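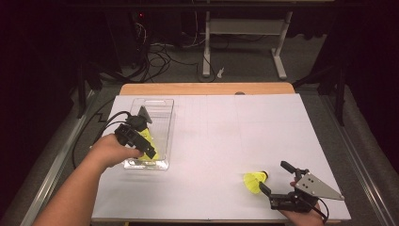 ## The left gripper stopped closing

December 16, 2023

I was recording shuttlecocks into a tray at Lillton when the left gripper quit. The trigger moved but the fingers stayed open. The right one was fine.

I swapped the cables over and the fault moved with the cable, so the gripper itself was all right.

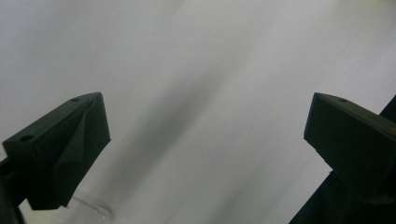
A new cable fixed it. I had to throw away 37 takes, over two hours' work. From now on I'm checking both cables every 10 takes, and I've ordered a spare from Jukstead.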